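Search this site... Go
Budstead Student Projects
12 shares | 5 comments

Gripper Finger Revision, Term 2 Report
Tatsuya Hosoda and Valter Gouveia
Saturday, May 18, 2019

1. Purpose

The first set of fingers supplied with the Classide hand gripper let small parts slide out during lifting. Our task was to redesign the fingers, fit them to the existing linkage and test them before the Bednarek Cup in December.

2. Method

Each finger is a wedge that narrows towards the tip. The mounting pattern of the old fingers was kept so that no change to the linkage was needed. The gripping faces were left rough. Sanding was considered and dropped after the first trials.

Tests were done by hand on a flat bench top. One of us worked the trigger and the other recorded the result. A lift was a pass if the part was raised, held for five seconds and set down inside a marked square. We used 17 different parts and made over 400 lifts in total, 405 by the log sheet.

3. Results

The new fingers failed on 20 lifts. Most of these were with the thin washers, which lie too flat for the tips to get under. The rest were short dowels gripped off centre, which rolled towards one tip and dropped.

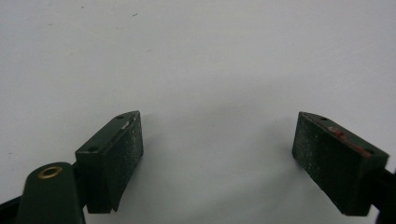 Tip alignment was checked before each session. The tips drifted slightly whenever the pivot screws worked loose, and we now tighten these at the start of the day. Thread locker was not tried.

4. Further work

A thinner tip is needed for the washers. Valter has drawn one in Jesuter but it has not been made. We also want to repeat the dowel lifts with a second operator, as all of the trigger work so far was done by Tatsuya.

Share this | 5 comments | Log in to reply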